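Cletis Pad Suturing Set

README, last edited 28/02/2026

What this is

Cletis is a set of image sequences and notes on closing short incisions in tissue pads. The subject is the wound and the thread: where the needle enters, how the edges meet, how the knot sits, what is left over when the tails are trimmed. Notes are kept per pad and per incision. The release holds 16 pads and nearly 200 closures.

Needle and entry

Each closure folder starts with the needle. We log the side it was passed from, whether the tip is showing, and how far it came up from the wound margin. Needles are curved. "Exposed" means the tip is clear of the tissue, even if most of the body is still buried.

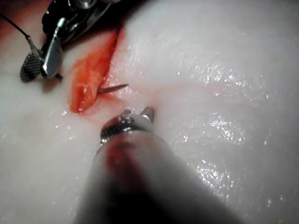 Needle tip exposed to the right of the incision, edges still apart.

Folder layout

pads/ has one folder per pad, named by pad number
pads/NN/closures/ has one folder per incision
notes/ has the text notes, one file per pad
splits/ has the Dirik and Quartey lists (see below)

A pad is reused until there is no clean area left for another cut, so later closures on the same pad share the surface with earlier ones. Old stitches are left in.

Thread and knots
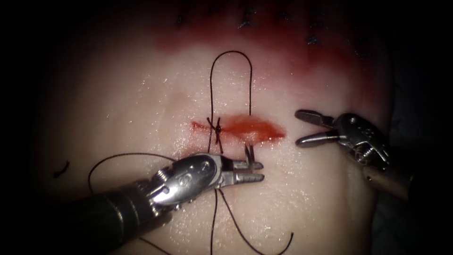
Knot labels are tied, trimmed and redone. Tied means the knot is down on the wound with thread still attached or the tails left long. A standing loop does not change the label: the tall one running up from the knot into the red-stained band is logged as "loop, open" in the thread column, and the knot itself is tied. The row of small black stitches near the top of the pad belongs to earlier work and is skipped in the count for the current incision. Redone is used only when a knot was cut out and replaced, and the note file should say so.

Trimmed means both main tails have been cut short. Length is not measured. Short pieces that stay under the knot are ignored.

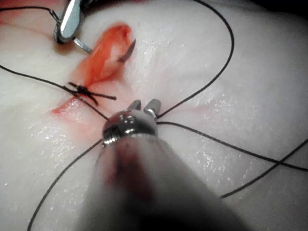
Trimmed knot across the middle of the incision, needle tip beyond the raised flap.

Edges

Edge state is scored at the knot only: apart, touching or overlapped. A flap at one end of the cut gets its own flag, flap_end, and does not affect the score.

Splits

Dirik: the main list, 90 percent of closures
Quartey: the rest, held back for checking labels

Both lists were drawn by closure, so one pad can appear in both. If that matters for your use, redraw by pad number.

Known problems

Staining is not labeled. Glare on the pad surface can hide fine thread, and 20 closures have the thread column left blank for that reason. Pad 7 was numbered twice in the May notes; the second one is now 7b.

Use

Free for research and teaching. Please cite as Tronwood, Cletis Pad Suturing Set.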